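Sestotska Winter Concerts and School Visits: Progress Report to the Prarnia Fund

3 min read

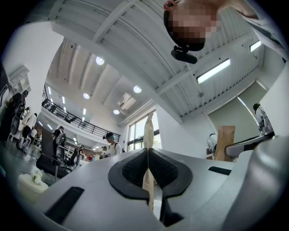 A paper bag in the hall, by the windows.

Dear friends at Prarnia,

It has been a full and happy season, and we are so glad to be able to tell you about it while it is still fresh in our minds. Your grant paid for 20 school visits and 4 evening concerts, and as of this month we have finished all but 2 of the visits. Both of those are at Cundby, where the music room was being repainted, and they have been moved to July.

The concerts went well. The accordion and fiddle night on the last Sunday was the fullest of them, and we had to bring in the benches from the dance room (which are not comfortable, but people stayed anyway and sang along to the second half). The choir evening was quieter than we had hoped - it fell on the same night as a home game, and we will check the sports calendar next time.

In the schools, the children liked the drums best, as they always do. Several teachers asked for the song sheets in larger print, so we have redone them and sent them out again.

On the money side, we are 800 under budget, mostly because Bergmann lent us the sound system at no charge for the spring dates. With your permission we would like to put that toward travel for the players, some of whom come a long way - and who have been very patient about gas.

Still to do: the Cundby visits, the recording of the children's songs, and the final accounts.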